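# 教机器人折毛衣，我先重新学了一遍折毛衣

十二月

上次写博客的时候，我还在整理实验室的线缆，现在我的工作变了。这个冬天，我的主要任务是折衣服。家里人打电话来问我在中国做什么工作，我说折衣服，他们沉默了一会儿，然后问是不是在酒店。我说是在教机器人。他们说，那机器人在酒店吗？

我的中文还在进步，所以这一篇写得比较慢。“折”和“叠”这两个字我问过同事，他说都可以，但是衣服多用“叠”。我已经习惯说“折”了，请读者原谅，下面两个字都会出现。

## 两种教法

我们的项目叫 Sikano，目标是让双臂机器人整理普通家庭的衣物。实验室里的那台机器人叫 Dunstan，名字是我来之前就有的，没有人能告诉我是谁起的。

教 Dunstan 做一件事，我们试过两种办法。

第一种是遥操作。操作的人坐在旁边，手里握着一对小的主臂，机器人的大臂跟着动。我的手往左，它的手也往左。听起来很直接，可是做起来很累，尤其是布料。我碰到的最大困难是延迟和触觉。延迟虽然很小，眼睛几乎看不出来，但是手会感觉到，手就变得犹豫。触觉是完全没有的，我不知道夹住了一层还是两层布，只能看屏幕。折一条毛巾还可以，折一件有袖子的衣服，我的肩膀第二天会疼。

第二种就是用手持夹爪。这个工具像一把很大的钳子，前面有两个夹指，里面贴着带棱的软垫，上面装一个摄像头。人每只手拿一个，直接去做动作，摄像头把夹爪看到的东西记录下来。以后机器人的手上装同样形状的夹爪和同样位置的摄像头，它看到的画面就和训练时差不多。我们录的时候机器人不需要在场，它留在实验室里充电，人出门。

我更喜欢第二种。拿着夹爪的时候，布料的重量会传到手上，虽然隔着一层塑料和金属，总比隔着一张桌子和一根网线好。夹到两层的时候，手柄会有一点不同的阻力，过几天以后我可以不看就知道。

它也有缺点。人的手臂比 Dunstan 的灵活，我可以很自然地把手腕转到一个它做不到的角度。录的时候没有问题，回去用软件一检查，轨迹超出了关节范围，这一条就不能用。所以拿着夹爪的时候，我要一直想象自己的胳膊比较笨。这种练习对写中文的人来说不算陌生，我每天说话也是这样，心里想的句子很长，嘴里能用的关节没有那么多。

## 为什么要去床上折

开始的时候，我们都在实验室的桌子上录。桌子是白色的，平的，高度合适，灯光从上面来，没有影子。用这样的数据训练以后，Dunstan 在白桌子上折得相当漂亮，有客人来参观，我们就给客人表演。

后来有一位同事把一条格子桌布铺在桌上，只是为了拍照好看。Dunstan 停了一下，然后去夹桌布上的格子。它把格子的线当成了衣服的边。

从那天起，我们开始去不同的房子里录。普通人叠衣服，很多时候是在床上，床单有花，被子下面是软的，窗户的光一边亮一边暗。床也比桌子低，所以夹爪要从上面斜着下去，角度和桌上完全不同。床是软的，夹指往下压的时候，床面会跟着下去，衣服的边也跟着下去，我第一天总是夹空。桌子会给你一个反力，告诉你已经到底了，床不会告诉你。

我原来以为花床单会很难看懂，对机器和对我都是。录了一段时间以后，我反而希望床单的花再多一些。花越多，模型越早放弃“看到颜色变化就是边”这个坏习惯。

## 毛衣比衬衫诚实

我的同事不同意这个标题，他说毛衣不会说谎也不会说真话。我想表达的是，衬衫有领子、扣子、硬的缝线，折错了也能看起来很整齐，你用手一压它就平了。毛衣折错了，它会自己鼓起来，像在提意见。

毛衣的步骤我写在一张纸上，贴在夹爪的箱子里面。一共 7 步，每一步都是改过很多次的：

1. 把毛衣摊平，正面朝上，领口朝向远的一边。
2. 两只夹爪轻轻拉下摆，去掉大的褶子，不要拉长罗纹。
3. 左袖向里折，袖口放在衣身中间。
4. 右袖同样，压在左袖上面。
5. 下摆两个角同时夹住，向领口方向折。
6. 夹住对折以后的底边，再折一次。
7. 松开，夹爪垂直抬起，离开衣服，停一下。

最后的“停一下”是我加的。以前大家折完就把手拿走了，录像的结尾总是一个很快的甩动。模型把这个甩动也学会了。有一个下午，Dunstan 把一条毛巾折得非常好，然后很有力地把手甩开，毛巾也一起走了。我们笑了很久，笑完以后回去看录像，每个人都是这样甩的，我甩得最厉害。

第二步的“不要拉长罗纹”也有来历。罗纹是有弹性的，夹住一拉，下摆会变宽，松开以后又慢慢缩回去。人看见它缩，会等一等，再开始下一步。模型没有耐心，它记住的是拉开时候的位置，到那里去夹，布已经不在那里了。现在我的做法是只把布送过去，不用力。汉语里有一个词叫“顺”，我觉得很合适，在我的母语里我找不到一个同样短的词。 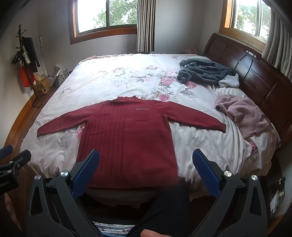 *深红色毛衣，正面朝上铺在花床罩上，夹爪在下摆两边。*

红毛衣我用得比较多，因为它对教学很有帮助。衣身上一半是竖的罗纹，另一半是平针，所以左右两边给夹爪的感觉不一样。罗纹的那一半，夹指的棱正好可以咬进针织的沟里，很稳。平针的那一半滑一些，要夹得深一点。如果两只手用同样的力气和同样的深度，第五步的时候一个角会先掉下来。

胸口的那个口袋也给我添了不少工作。口袋上边有一条浅色的细边，在画面里又直又清楚，对模型来说是非常有吸引力的线。早一点的版本会想去夹这条线，以为是衣服的边缘。我们没有在程序里写“不要夹口袋”，只是多录了几件有口袋的衣服，每一次都不理它。慢慢地，模型也不理它了。我觉得这是用演示来教的一个好处：有一些规则我自己也说不清楚，尤其用中文说不清楚，但是可以做出来。

还有半高的领子。圆领的毛衣折好以后上边是平的，半高领会站起来一点，最后一折要避开它，不然底边压在领子上，整件就歪了。我在这里改过主意，开始是把领子先按倒，后来觉得夹爪去按领子的动作太不自然，就改成最后一折短一点，停在领子下面。折出来的形状不是正方形，我母亲看了一定会有意见。

## 录一天是什么样

我的一天是这样的。早上把箱子打开，先检查夹爪上的螺丝。夹爪用久了，关节的地方会松，两个夹指合上的时候尖端对不齐，夹薄的布就会漏。检查完了做校准：对着一张标定板慢慢转一圈，软件显示绿色，就可以开始。

软件叫 Flolar，是项目组自己写的，界面是英文和中文混在一起的。有一个按钮叫“丢弃”，在“保存”的旁边，两个按钮一样大。我已经提过建议，希望把它们分开。提建议的原因，用过的人都可以猜到。

一次录制最多 4 个小时，这是我给自己定的，超过了以后手就开始偷懒。偷懒的手不会停下来，它只是走近路，比如不等衣服摊平就开始折袖子，比如两个角不是同时夹住，是一个先一个后。单独看每一条都不算错，可是许多条放在一起，模型就学到一个困的人怎样折衣服。

我也学会了故意犯错误。如果每一条演示都很完美，机器人一旦夹偏了，就不知道怎么办，它没有见过这种情况。所以我会故意让一只袖子滑下来，再去把它捡回来；或者只夹住一层，发现以后放下，重新夹。捡回来的部分特别有用。这里有一个细节，“犯错误”的那一小段要剪掉，只保留“改正”的部分，不然模型也会学着把袖子扔下来。剪的工作很枯燥，我一般晚上做，泡一杯茶，开着收音机练听力。

## 第 214 条

到现在，我们一共录了 2,000 多条毛衣的演示，包括同事录的。每一条都有编号，大部分编号我都不记得，只记得第 214 条。

那一条录的时候我很满意，动作很匀，角对得很齐，我还叫同事来看。过了几个星期，模型出现一个奇怪的习惯，折之前两只手会在衣服上面停住，然后一起向右移动一小段，再移回来。我们一条一条地找，最后找到了 214。原来我在那一条的开头想换一个站的位置，脚动了，手也跟着动了，我自己一点感觉都没有。之后的很多条，我大概是想重复那个“很好的感觉”，每次都先动一下脚。

这就是说，从 214 开始，我给自己养成了一个小仪式，又把它教给了 Dunstan。

那一批没有全部删掉，太可惜了。我们把开头剪短，重新训练，习惯就消失了。我的脚现在还是会动。同事让我在地板上贴两条胶带，站好再开始，我贴了，房子的主人问我是不是要学跳舞。

## 夹爪教我的中文

有一些词，我是因为这份工作才真正学会的。

“捋”，读 lǚ，把袖子捋平。课本里没有，我在录像的语音备注里听到同事说，反复听了好几遍才查到。夹爪也可以捋，轻轻夹住，不夹紧，沿着袖子滑过去。力气的控制很难，夹爪的扳机在半开的地方没有明显的手感，要靠习惯。

“掖”，把边掖进去。这个动作夹爪基本做不到，需要手指往里面推。我们试过，每次都把折好的部分一起推散了，所以步骤里没有掖。

“拎”，和“提”差不多，可是更轻松。同事说一只夹爪拎着毛衣的时候是“拎”，两只就不太说了。我问为什么，他想了一会儿，说他也不知道，就是这样。我觉得他和模型很像，看得多了就会了，规则说不出来。

我小时候住在 Hevska，那里的冬天比这里长，毛衣多得柜子放不下，母亲是卷起来放的，不折。卷毛衣对两只夹爪来说也许更难，因为卷的时候手指要不停地换位置。我在本子上写了“卷”这个字，画了一个圈，打算春天的时候试。有一天晚上收工以后，我用夹爪卷了一条围巾，没有录。卷到一半散了，我又卷了一次，又散了，然后我用手卷好，放回去了。

## 给想自己试的人

有读者写信问，如果学校里有手持夹爪，应该从什么衣服开始。我的经验只来自我们的项目，供参考。

先用厚的毛巾，不要用 T 恤。T 恤很薄，两层会粘在一起，刚开始的人会以为是夹爪坏了。毛巾做熟了以后可以直接做毛衣，我不建议先做衬衫。

衣服的颜色要和床单差得远一点，等模型稳定以后，再录颜色接近的。白衣服放在白床单上，窗户的光很亮的时候，边会完全看不见，人可以用手摸，摄像头不能。靠窗的房间我会选上午录一部分，下午再录一部分，让影子换方向。

床上别的衣服不用收走，推到一边就可以。将来机器人去的地方也不会为了它先收拾好。但是不要让它们碰到正在折的那一件，我有一次把旁边的裤腿也一起折进去了，保存以后才发现。

夹爪的电池要带备用的。记录卡每天晚上倒出来，倒完先打开几条看看，再清空。

关于遥操作和手持夹爪怎样混在一起用，我还没有写。我们刚开始试，现在的做法是先用夹爪的数据训练，然后让 Dunstan 自己做，做错的时候，人用主臂接过来改一下，把这一小段加进去。接手的时机很难，太早了，它没有机会自己改正，太晚了，毛衣已经在地上。等有了结果，我再写一篇，题目可能叫《什么时候伸手》。

下个星期要录的是带帽子的卫衣。帽子放在哪里，组里还在讨论，有人要先把帽子折下来，有人要留到最后。我支持先折，可是昨天试了几次，帽子的绳子总是缠在夹指的三角孔里，解开花的时间比折衣服还长。如果有人知道怎么处理绳子，请在下面留言，用简单的中文就好。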